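Subject: Re: [chores] Skikora numbers, May update
List: home and shop automation discussion

On Sunday a list member wrote:

> The Skikora people ran 2,246 pick attempts in simulation and report
> 1,910 good ones. Small parts, random angles, one arm, one two-finger
> gripper. I think we can stop arguing about whether tidying up is
> solvable. Give it two years and it's a product.

I read the same report and came away with a different feeling. Those 1,910 are picks. A pick in their log ends when the part is off the surface. My kitchen drawer doesn't care if you lifted the spoon, it wants the spoon in the drawer, with the right end first, and the drawer shut after.

Also look at what the arm is being asked to deal with. One part, plain background, nothing leaning on it.

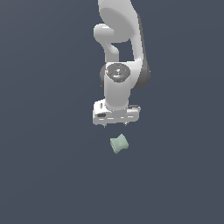 On our floor at Orellana the small parts come in a tub, tangled, some oily, with a strip of packing tape in there if you're lucky. We tried a Stomance cell on that for most of the winter. It logged 776 cycles before we gave up, and 562 of them needed a person to reach in. The vendor called this "assisted operation." I call it a guy standing next to a robot.

I'm not saying the sim work is useless. If you want to compare two grasp planners, fine, that's the way to do it, and I'd rather they broke a fake gripper than mine. But going from there to laundry and dishes in two years is a leap, and I heard the same two years from the Skedis folks back when this list was new.

Does anyone have placement numbers? Not picks. Part goes in the fixture, right way round, no hands. I'd take even a small run on real hardware.

Until then my teenager is still cheaper per sock.

--
chores list, plain text only please, trim your quotes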